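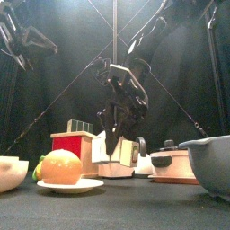
OK, so I finally caved and bought the Wirneck play kitchen starter box, after months of stepping on random plastic fruit from three different sets. I've had it since March and I have opinions!

First, the dishes. The little saucer is my favorite thing in the whole box, and it's just a plain white saucer. Kids want to serve you stuff. Give them a saucer and suddenly everything is a fancy lunch (I have been brought a great many oranges). The cream bowl is nice too, smooth and round with no sharp rim, and big enough for actual snacks if you give it a rinse.

The orange is huge. Like, grapefruit huge, next to a saucer that small. My 4-year-old thinks this is hilarious and my 2-year-old just likes that she can hug it. It does roll off if you so much as bump the table, so expect to crawl under the couch a lot.

The little wooden cabinet with the red front came from Studness, bought separately, and I'd say it's the better buy of the two. The red is really cheerful, and the flat top is handy. Ours usually has a row of dark green blocks lined up on it like books, and woe to anyone who tidies them.

Gripes? The box it all ships in is useless for storage, the lid split the first week. And I wish there were a second saucer, because sharing one is a daily fight over here. I've emailed to ask if they sell them singly and I'm still waiting to hear back.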